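Room Reset Operator (hand-held gripper), Trerholm site
Mellside Guest Services
Posted 10/20/18
Reference: 1548

Mellside prepares furnished rooms between stays. At Trerholm, part of the tidying work is moving to automated equipment supplied by Lougher. We are hiring operators for the changeover period and for the regular shifts that follow it.

What changes

Until now one attendant cleared, sorted and remade a room alone. Under the new arrangement the attendant still strips and makes the bed, cleans the bathroom and signs the room off. Clearing of loose items is done first, by an operator using a hand-held gripper. Each pick is recorded and used to set up the automatic equipment. No attendant position is removed during the changeover. Attendants who want to move to operator work may apply through this notice and keep their length of service.

The work is a mix of soft and rigid objects on bedding: plush toys, a duster, a handled plastic case, a storage crate on its side.

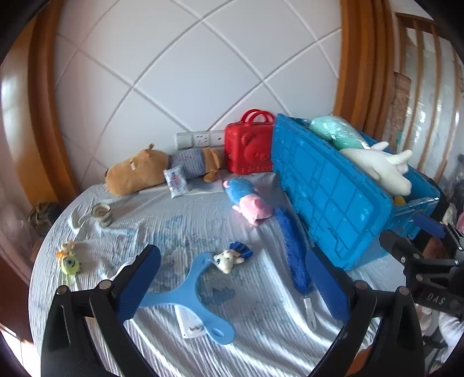
Reading time: 2 min

Duties

Pick items from beds and other surfaces with the gripper, one at a time, and place them where the task sheet says.
Enter each finished task in Listix, with a code for any dropped or skipped item.
Check finger pads and pivot screws at the start of the shift. Report wear; do not adjust the linkages yourself.
Stop work if an attendant or guest enters the room.

Requirements

Able to stand and reach across a double bed for most of a shift.
Steady use of either hand. Left-handed applicants are welcome.
Able to read a task sheet in English.
No background in robotics is needed. Paid training is given on site.

Conditions

Shifts are six hours with two paid breaks. Operators change hands or tasks every hour to limit wrist strain. Recordings are reviewed for grip quality only and are not used to rate attendants or set their room times. Regular shifts begin in April.

To apply

Send a resume and your available hours to the Mellside hiring desk, Room 251, Trerholm, quoting the reference above. Current staff should apply through Listix, form 989.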